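# Grout gone grey round the kitchen sink – regrout or clean?

**Valentina Yáñez**

We've just moved to Arnonberg and I'm stuck with pinky-beige counter tiles and grey grout. Was it ever white? I've scrubbed 54 minutes by the clock with bicarb and my arm's had it.

**bostum_bev**

Might just be grey grout! Scrape a bit out in a corner and look underneath. Mine was grey all the way down – felt a right fool.

**Jaslow62**

rip it out, get worktops

**tilly_m**

Don't use vinegar on it, whatever your mum says. I've got the little dark red tiles round my sinks too and love them. 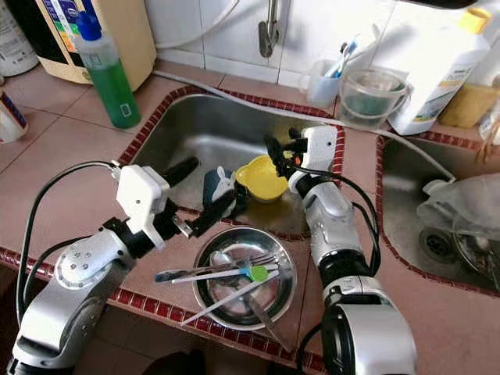

## More in Kitchens

Limescale on taps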